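Brastcombe's head groundsman has spent 35 seasons looking after football pitches, and he would prefer to talk about drainage. The club relaid its main pitch last summer on a new sand rootzone, and he agreed to explain the work on condition that his name was left out.

"The old surface was native clay," he said. "It held water at the north end from November onwards. We had a gravel raft put in, then 200 millimetres of rootzone on top of that."

The laying contractor was Padura. Irrigation is controlled by a Gillumex unit in the pump room, which reads moisture at two depths and waters before dawn if the lower reading falls below its set point.
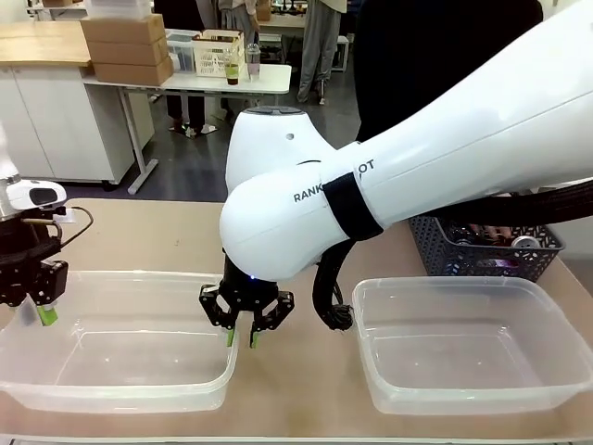

He overrides it in March, when growth is slow and the forecast matters more than the probe. "The unit only knows what the soil is doing now. If there's rain due at 3 in the afternoon, I'll hold the water back."

The first-team coaches wanted a faster surface. Cutting height came down by two millimetres in the autumn and has stayed there. Ball roll is tested before each home match, and the results go to the coaching staff with the hardness readings.

The goalmouths remain the weak point. They were returfed once during the winter, using turf from the Liyanage nursery, and he expects to do the same again next season. The stand shades the south goal for most of the day, and the lighting rigs ran for 686 hours on that end alone.

"Grass under lamps grows long and soft," he said. "You get cover, but the roots are shallow. I'd sooner have fewer evening training sessions on it. I've asked for that, and I'm waiting for an answer."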